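About Us

Camberg makes software that tells robot arms what to do next. We do not make the arms. People who visit are sometimes let down by this, having hoped for a factory, and what they get is a carpeted office with a lot of cable in it and several people frowning at log files.

The company was started by Amnuay Meesuk and Kamol Yensuk, who had both spent years at Larnthorpe writing control code for packing lines. Larnthorpe's lines were very good at picking up one kind of box. When the box changed, someone had to drive out and have a word with the machine. Amnuay did most of the driving. Camberg began as an attempt to get him home for dinner.

We are now 53 people in two offices. The main one is in Ivstead, above a tile showroom, and the smaller one is across the river and has the better coffee. Our planner, Rungrueang, is in its seventh major version. Version 3 is not discussed in front of customers, though it is still in the repository and you may read it if you join.

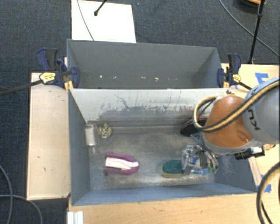 Picking & Perception Group – Ivstead office

Bin picking is the job of reaching into a container of mixed stuff and taking hold of something. Toddlers do it before breakfast. Our group has been at it for six years and would like the toddlers to share their notes.

The trouble starts with seeing. Anything clear or shiny is hard on a depth sensor, which will report a hole, or a spike, or a cheerful guess. A sponge is easy to find and then changes shape when you squeeze it. Half the perception team works on the first problem, and the other half says theirs is worse.

Planning comes next. Rungrueang gets a list of possible grasps, each with a score, and looks for a path that keeps the arm off the walls of the bin. The walls in our test bins carry a fair record of earlier opinions on where the walls were. Once a path is picked, the controller runs it and watches the forces, and stops if they look wrong. It used to stop if anyone shut the door too hard. That was fixed in June.

Kamol runs the tooling side, meaning the replay viewer, the test scheduler and the button that reruns last night's failures in simulation. It is the least glamorous code we have and the first thing our customers ask to keep.

We ship an update every three weeks. Every change gets a run on real hardware before it goes out, and bar clamps and blue tape remain a trusted part of the process – the budget line for tape is larger than you would think.

If you have a bin of awkward things and would like them somewhere else, write to us. Tell us what is in it, and please include the items you were planning to leave out of the email.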